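24th August
Hanyu Fang

Left just after lunch to take the boxes to Erlinda. Dima said to go the long way past Sotomayor but I stuck with the main road and got the works. They've still got the concrete barrier up along the right side. Sat at the red behind a grey Volkswagen van and ate half my sandwich.

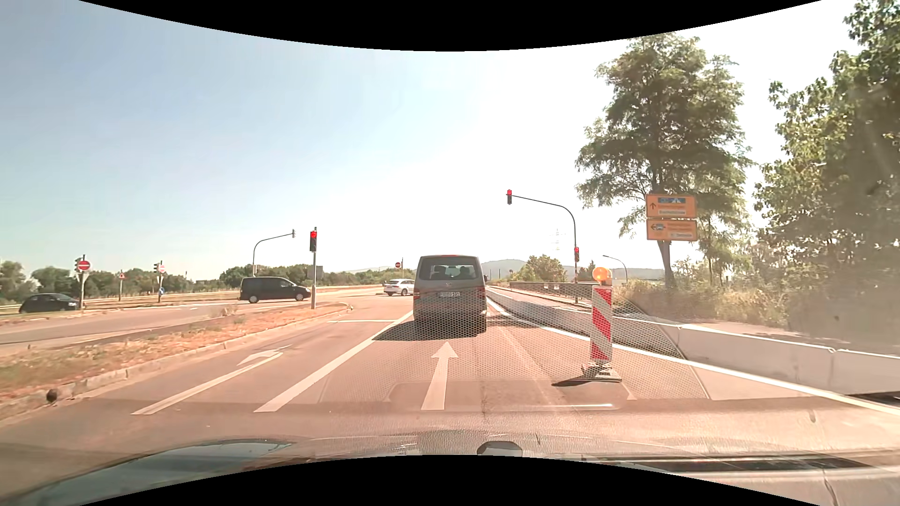 Red light by the roadworks, behind the van.

They told us the barrier would be gone by November. Divina reckons next year. I don't mind much, it only adds seven minutes.

There's a nicer bit on the same drive with trees and hardly any traffic. The grass in the median has gone the colour of straw and could do with rain. Had the radio on and missed most of the news.
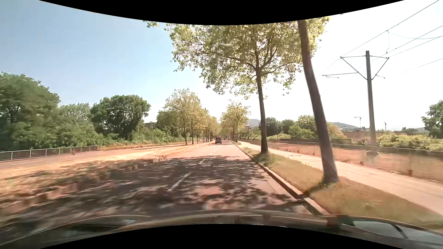 The quiet stretch, tree shadows on the road.

Got to Erlinda's at 4. She gave me tea and two jars of plum jam. Must ring Sze-wing about the spare key.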